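Sack-handling robot at Cliddale goes back to work after dropped-load fault

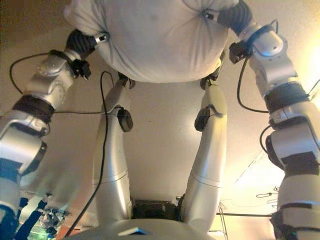
What went wrong with the two-armed robot at the Cliddale laundry depot?
One of its two grippers was letting go a moment too soon, and the software that should have caught the mistake was reading an old value and thought all was well.

It was a small fault with a big thump at the end of it! Back in January the machine was lifting a full sack of linen onto the sorting shelf when the left gripper opened early. The sack swung out on the other side, hung there for a second or so and then landed in the walkway. The walkway is closed to people while the arms are moving, so no one was near it, and the only casualties were a load of freshly pressed pillowcases that had to go straight back through the wash.

The depot, run by linen service Ledden, has had the robot on the early shift since last fall. It takes sacks from the end of the line, one at a time, holding each from both sides, and it had completed 689 lifts before the drop. That is a very good run for a job this awkward. Cloth sacks are a wonderful problem for a robot. They sag, they fold, they shift their weight halfway through a lift, and no two of them hang the same way (ask anyone who has tried to carry one up a flight of stairs).

Mahfuz Roy, who looks after the automation side at the depot, spent the better part of a week going through the logs, and what he found is a lovely bit of detective work. The grip sensor on the left side sends its reading to the controller many times a second. When the cable to that sensor flexed hard, near the top of the arm's reach, the signal dropped out. Instead of stopping, the controller held on to the last good number and carried on as if the grip were firm. Meanwhile the gripper's own electronics, seeing a break in the line, did what they were built to do and relaxed.

"So you had one half of the machine saying everything's fine and the other half letting go," Roy said. "Once we saw the two logs side by side it jumped right out at us. I think I yelled."

Going back through the records, the team turned up 17 earlier dropouts on the same cable. All of them were too short to open the gripper, and none had raised an alarm. That has changed. Any gap in the signal now brings both arms to a halt and keeps both grippers closed, and the robot will not start again until a person has walked over, looked at the load and pressed the reset.

The cable itself has been replaced with a longer one that has more slack at the shoulder, supplied by Boster, and the run has been moved away from the joint where the old one was rubbing. The maintenance sheet now calls for a hands-on cable check every 6 weeks. It used to be once a year.

Before the robot was allowed back on real laundry, the depot ran 206 test lifts with sacks packed to different weights, pulling the sensor plug on purpose in some of them. The arms stopped every time the plug came out. Staff from the early shift were invited to watch, and a fair crowd stayed on past the end of their break to see it!

An outside safety review by Bittencourt signed off on the changes with two requests, both already done: a brighter floor line along the walkway, and a second stop button at the sorting shelf end, where people had been asking for one anyway.

Roy has also written up the fault in plain words and is sending it to other depots in the Ledden group that use the same controller. Two of them have replied to say they are checking their own cables. The Cliddale robot is back on the early shift, starting at 5:30 a.m., at a slightly slower lifting speed until the next cable check.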